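Partition walls and room lighting: your questions answered

This page covers the questions we are asked most often by people dividing a large room with a low partition, painting it in a pale colour and then working out where the lamps should go. It is written for homes and small workrooms. If you rent, read your agreement before you start.

Do I need a full-height wall to divide a room?

No. A partition at part height marks out two areas and leaves the upper part open. It is cheaper to build and uses less material, and you can still speak to someone on the other side. What it won't do is stop noise or cooking smells. If you need quiet for phone calls or sleep, you will need a wall that goes up to the ceiling, with a door in it.

How high should a part-height partition be?

That depends on whether you want to see over it when you are sitting, standing or not at all. For a seated screen, 123 cm is a height that suits most people at a desk. Sit in the chair you will be using and have someone hold up a sheet of card before you settle on a figure. Check from both sides, as the floor may not be level.

Will one side end up darker than the other?

Usually, yes. If the brighter lamp or the window is on one side, the other side gets what comes over the top or through the opening. The face of the partition also tends to look darker towards the bottom, even when it has been painted evenly.

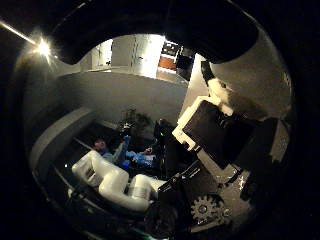 Calwood, March

A pale grey wall can look quite different from one part to the next when most of the brightness comes from the room behind it. Before you buy more paint, stand at the opening in the evening with only the far room lit, then switch on the near lamp as well. If the dull patch goes, you have a lighting problem and the paint can stay as it is.

Which colours work best in a room with little daylight?

Pale grey and cream are the two we are asked about most. Grey looks cleaner under a neutral bulb and can look flat under a weak one. Cream and beige hold up better in the evening and are kinder to warm bulbs. Pure white shows every scuff on a partition, particularly at chair height. If you would like different colours on either side, finish one colour at the edge of the opening and keep the top of the partition the same as the main room.

Can I see small specks in the paint. Do I need to start again?

No. Specks are usually dust or bits from the roller. Leave the paint to harden overnight, rub the area lightly with fine sandpaper, wipe it with a barely damp cloth and go over it with a thin coat. Don't rub at paint that is still soft.

Should cupboards go next to the opening?

They can, if the doors swing clear of people walking through. Tall white units are a good choice for a far room because they send light back towards you. Open every door fully and measure from its edge to the partition. We suggest leaving 90 cm for walking past. With less than that, think about sliding doors, or move the unit along.

Keep anything heavy off the partition itself unless it was built to carry a load. A light picture is fine. A shelf of books should go on the main wall.

What kind of bulb should I buy?

Buy warm white for sitting areas and neutral white for a bench or desk. The colour is printed on the box as a number followed by a K, and the lower numbers are warmer. Try not to mix the two where they light the same stretch of wall, or you will see a yellow patch next to a bluish one. If you need to mix them, put the neutral one in a desk lamp that points down.

Why does my lamp glare when I look across the room?

The bulb is probably in your line of sight. Lower the shade, turn the lamp so that it faces the wall, or move it behind something solid. A frosted bulb helps a little. A dimmer helps more, but check first that the bulb is marked as dimmable.

How do I stop large shadows falling across the wall?

A single lamp set low and close to things will throw their shadows up the wall much larger than life. Thin stems and leaves come out as a fine tangle of lines, and an arm or a hand can cover half the wall. Some people like this. If you don't, there are a few things to try. Move the lamp further from whatever stands in front of it. Put a second, weaker lamp on the opposite side to soften the edges. Raise the light above head height if you work standing up.

Plain beige and cream walls show shadows very clearly. A patterned paper or a few pictures will break them up.
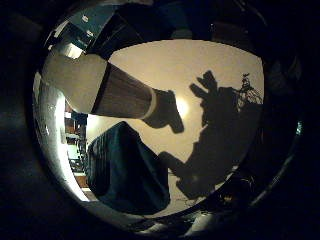

Ximeng Zou wrote to say that she had the opposite wish. She wanted more shadow on her cream wall in the evenings, and got it by standing a lamp on the floor and turning off the ceiling light. Her advice was to use a small warm bulb and to leave the wall completely bare. She added that it was no good for reading, so she keeps a clip lamp by the chair.

Both ways are fine. If you put a lamp on the floor, keep it away from curtains and bedding, and run the cable along the skirting where no one will trip over it.

Do I need an electrician?

Not for plug-in lamps. For a new socket, a new switch or any cable inside the partition, yes. Book the visit before the boards go on, when the cable is easy to run. Ask for the cable routes to be marked on a sketch and keep it with your house papers.

How much does a part-height partition cost?

It varies with length, finish and whether there is wiring. One reader, Dirk Kuhlmann, sent us his total for a plastered and painted partition with one double socket, which came to £2988 including labour. His quote had taken 19 days to arrive, so ask early. Doing the painting yourself will bring the price down.

How do I clean a pale painted wall?

Dust it first with a dry cloth, working from the top. For marks, use warm water with a drop of washing-up liquid and a soft sponge, and wipe again with clean water. Try it low down in a corner before you do the middle. Matt paint can turn shiny if you scrub it.

Where can I send a question?

Use the contact form and put "partitions" or "lighting" in the subject line. Please give the height of the partition, the wall colour and the type of bulb you are using now. Birutė Jankauskaitė reads the messages and adds new answers to this page.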